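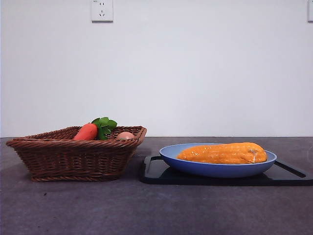
Wicker basket on the gray counter, outlet on the wall behind it.

reecehartley
Moved the basket to the left side of the counter, one carrot showing over the rim. My wife wants it gone and the counter left bare. I want to keep it and plug the kettle in next to it. Opinions?

zilta329
Keep it. A bare dark counter looks like a showroom. I like the reddish brown against the gray.

bellamy_k
I'm with your wife. Woven stuff near a kettle gets steamed and then it collects grease. We threw out two before I learned.

xzhong
Mine has been next to the stove since December and it's fine. Vacuum it with the brush attachment. Is the carrot real? Looks shiny.

bellamy_k
Next to the stove is worse than next to a kettle. Give it a year.

reecehartley
Not saying on the carrot until somebody guesses. Kettle cord is short so it has to go near that outlet.

guta700
Plastic. Also I'd push the basket back against the wall, you lose less prep space.

xzhong
Not flush against it, the rim will rub the paint. Leave a finger's width.

reecehartley
OK, trying it with a gap for a week. She gets the final vote.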